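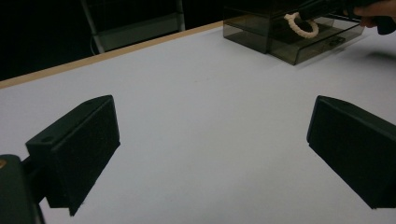
A pale gray-white tabletop

A tabletop is the flat upper part of a table, carried by legs, a frame, a pedestal or trestles. The term covers both the finished surface and the panel beneath it. In the furniture trade the tabletop is commonly specified, priced and shipped separately from the base, and many makers treat the two as unrelated product lines. The related terms worktop and countertop are normally kept for surfaces fixed to cabinets or walls.

Construction

Solid wood tops are made from boards glued edge to edge. Wood expands and contracts across the grain as the moisture content changes, while its length stays nearly constant. A wide solid top must therefore be fastened to the base in a way that permits sideways movement. Slotted screw holes, wooden buttons and figure-eight fasteners are the usual methods. A top fixed rigidly along both long edges may split along a glue line or cup between the fixings.

Panel tops use a core of particleboard, medium-density fiberboard or plywood with a facing bonded to each side. Particleboard is the cheapest of these and holds screws least well, especially near the edge. Plywood is lighter for a given stiffness. Honeycomb cores, in which thin skins are bonded to a grid of paper cells, are used where low weight matters. They need solid blocks set into the core wherever a leg or bracket is attached.

Stone, glass, metal and cast mineral composites are also used. Glass tops are generally made of tempered glass, which breaks into small blunt pieces. Tempered glass cannot be cut or drilled after treatment, and all holes and edge shapes must be completed beforehand.

Balancing

A panel faced on one side only will tend to bow, as the two sides take up and lose moisture at different rates. A second sheet, known as a backer or balancing sheet, is applied to the underside to counter this. It need not match the face in color or pattern but should be similar in thickness and in its resistance to moisture. Omission of the backer is a common cause of warping in low-cost tops. The defect is most visible on long, narrow panels supported only at the ends.

Surface finishes

Oil and wax finishes soak into or lie thinly on the wood and can be renewed in patches. Lacquer and varnish form a continuous film with better resistance to spills, but local damage is harder to hide, and repair often requires sanding the whole top.

High-pressure laminate consists of layers of resin-treated paper pressed together under heat. The top layers carry the color or pattern and a clear protective overlay. Low-pressure laminate, also sold as melamine-faced board, has a single decorative paper fused directly to the core. It is adequate for light use and wears through sooner at corners and along the front edge.

Gloss level affects both appearance and use. High-gloss tops show fingerprints and fine scratches and reflect overhead lamps. Matte tops reduce glare but may hold dirt in the surface texture. Light neutral colors conceal dust better than black or dark brown and show ink and coffee stains more readily.

Edges

The edge is the part of a panel top most exposed to impact and water. Common treatments are:

Edge band: a strip of plastic, veneer or paper glued to the cut face of the panel.
Lipping: a strip of solid wood, thick enough to be shaped after gluing.
Postforming: the face laminate is heated and wrapped around a rounded edge without a joint.
T-molding: a flexible strip with a barbed rib pressed into a groove in the core.

The Oprea edge, a two-part molding with a removable outer strip, was developed for school tables by the designer Amr Farouk and made under license by the firm Conel. The outer strip can be replaced without taking the top off its base. A later version, sold as the Wurkudell edge, used a softer strip and a shallower groove. It was withdrawn after complaints that the strip crept out of the groove in heated rooms.

Dimensions

Dining and desk surfaces are commonly set near 30 inches above the floor. The depth of a desk top depends on the equipment it carries and on the reach of the user. Banquet tables and folding tables follow separate size conventions based on seating and on storage carts.

Thickness is governed by span, load and core material. Doubling the thickness of a uniform panel increases its bending stiffness eightfold, and for this reason a modest increase has a marked effect on sag. Many thin tops are built up around the perimeter with a second strip of core material, which gives the look of a heavier panel and adds a limited amount of stiffness.

Wear and maintenance

Kavitha Nambiar's survey of the Prarkmont library system examined 996 reading-room tops and recorded damage by location. Edge damage was found on 61 percent of the tops, and it was concentrated on the side facing the chairs, where armrests struck the molding. Roughly 4 percent had delaminated at a corner. Burns were rare and were confined to older stock.

Routine care of laminate consists of wiping with a damp cloth and mild detergent. Abrasive powders dull the overlay and make later staining more likely. Standing water should be removed from seams, where it can enter the core and cause swelling that does not reverse on drying. Solid wood tops with an oil finish are re-oiled at intervals that depend on use. Stone tops may require a sealer, and limestone and marble are etched by vinegar, citrus juice and other acids whether or not they have been sealed.

See also

Countertop
Desk
Edge banding
Trestle table
Wood veneer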